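Grembridge Interval Timer, second version: review
April 1, 2023

The Grembridge is a round timer for boxing gyms and home bag work. It hangs on a wall bracket or stands on a folding foot, runs from a rechargeable battery, and has one dial and two buttons. I have used it for nine weeks, mostly for heavy bag and rope sessions in a garage, and for part of that time in a shared gym where four people were working off the same bell.

Setup is simple. Turning the dial sets the round length in steps of five seconds, pressing it moves to the rest period, and pressing again moves to the number of rounds. Three minutes on and one minute off is stored as the default. You can save six other programs, but they are numbered and can't be named, so a strip of tape on the side of the case is the practical way to remember which is which. The first version lost its saved programs when the battery ran flat. The second keeps them.

The bell is the main reason to buy it. It is a recorded ring, played through a speaker that takes up most of the back panel, and it carries over a speed bag and music at normal gym level. There are three volume settings. The lowest is still too loud for an apartment. The ten-second warning is a double wooden clack, easy to tell apart from the bell, and it can be switched off separately. The older Trorkotham timer uses the same tone for both, and I stopped a round early with it more than once.

The display is less good. The digits are large and red, and I could read them from the far side of the garage, but the viewing angle is narrow. If the timer hangs above head height it needs to be tilted down, and the bracket has only two positions. In daylight near an open door the rest countdown, shown in amber, washes out.
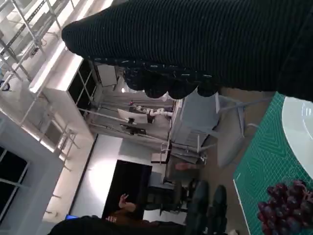
Grapes and a plate on a green cutting mat.

Battery life is given as 35 hours. With the volume at the middle setting I charged it four times in nine weeks, training five days a week, and that fits the claim well enough. Charging is by USB-C. The port cover is a rubber flap on a thin tether, and I expect the tether to break before anything else does. The case has taken two falls from a bench onto rubber flooring with no damage.

Accuracy was checked against a phone stopwatch over twelve three-minute rounds with one-minute rests. The difference at the end was under a second. Drift of that size has no effect on training.

The remote is sold separately and I would skip it. It starts and pauses the timer and does nothing else, and the buttons are too small to press with gloves on. The dial on the unit itself can be worked with a gloved fist – slowly, but it works.

The Grembridge costs 264 dollars without the remote. The Komirico wall unit is 200 dollars and has a better display, but it needs an outlet and the bell is a plain buzzer. Niazi makes a smaller clip-on timer for much less, suitable for rope or shadowboxing and too quiet for bag work.

For a gym with a free outlet and a fixed wall, the Komirico is the better value. For anyone who moves the timer between rooms, or trains where there is no power, the Grembridge is worth the extra money. Owners of the first version who keep theirs charged have little reason to replace it, as the speaker and the bell recording are unchanged.

Scores out of ten: bell 9, controls 8, display 6, battery 8, value 7.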